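Gray towels: folding them so they stay folded

A small gray towel is the thing I wash the most. I use it for hands, for the bench, for spilled tea. After many months of messy piles I have found a way of folding which works on any flat table, and I write it down because my sister asked me two times already.

Clear the table first. A towel folded between cups and papers always comes out crooked.

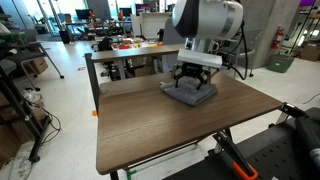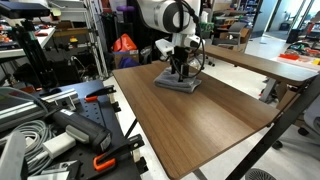
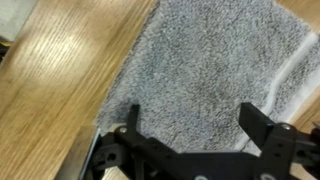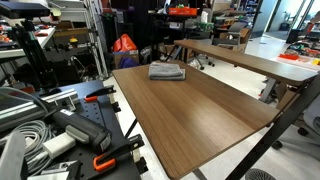 Gray towel on the wood-grain table, four views.

1. Shake the towel out and lay it flat. If it has a border stripe, put the stripe on the right side. You will need it later to check if the edges are straight.

2. Smooth it from the middle to the outside with an open hand. Thick looped cloth keeps small waves inside, and these waves become lumps when you fold.

3. Fold in half the long way, then in half again the short way. Do not pull on the corners. Pull makes the edges longer than the middle, and then nothing meets.

4. Press the pile down and wait a moment before you lift it. Press from the top – not from the side, or the upper layers will slide.

5. Lift with one hand under the pile. For a towel wider than 60 cm I make one more fold, otherwise it hangs over the shelf.

About frayed edges: cut the loose threads with scissors, never pull them. A pulled thread can open the whole border. If the edge is already bad, fold so that it goes inside the pile.

About washing: gray cloth shows white lint very much, so I wash it apart from the white ones. No softener. It makes the loops nice to touch but the towel drinks less water. I dry mine on a rack by the window, and in August this takes 3 hours, in winter the whole night.

Rochelle Rosenthal wrote to me that she rolls her towels and keeps 23 of them in one drawer. Rolling is good for a drawer. On an open shelf the rolls come undone, at least mine do – I tried it for one week and on Wednesday I was folding again.

For wooden tabletops: do not leave a damp towel on them overnight. Dry the towel first, then fold, then put it away.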